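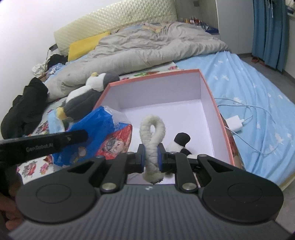

When does the Vinham community kitchen start its fall baking classes? The first one is in October, at 5 p.m., in the old dairy building on Oakley Street.

The classes are taught by Bongani Zwane, who ran the bakery at Drorno for many years before it closed. He will cover fruit crumbles, plain scones, soda bread and a baked rice pudding that used to sell out at the bakery before noon. Each session lasts 2 hours, and people take home what they bake.

The kitchen reopened in April with a new floor and two secondhand deck ovens. One of them came from a school in Onach and needed a new door seal. Repairs and wiring came to $2,761, paid from last year's pie sale and a small grant from the town.

Signups are already ahead of last year. Wael Mansour, who handles bookings, said 190 people had put their names down by the end of August — more than the kitchen can seat in one term. Extra evening sessions will be added in November, and a waiting list is open for the Saturday crumble class.

"The crumble is the one they all ask for," Mansour said. "We had people calling about it in June."

Zwane said he plans to keep the recipes short. The apple crumble uses rolled oats, flour, brown sugar, cold butter and a pinch of salt, with the fruit cooked down first so the topping stays crisp. He prefers a tart apple and goes easy on the cinnamon. For the soda bread he will bring buttermilk, but milk soured with a spoonful of lemon juice will do at home.

Flour, sugar, butter and fruit are included in the fee. Students should bring an apron, a covered dish and a clean dish towel. Anyone with a nut or dairy allergy should say so when booking — the kitchen can set aside a separate bench and pans.

Forms are at the front desk and at the Oakley Street library. Parking is behind the building; the side gate closes at 8 p.m.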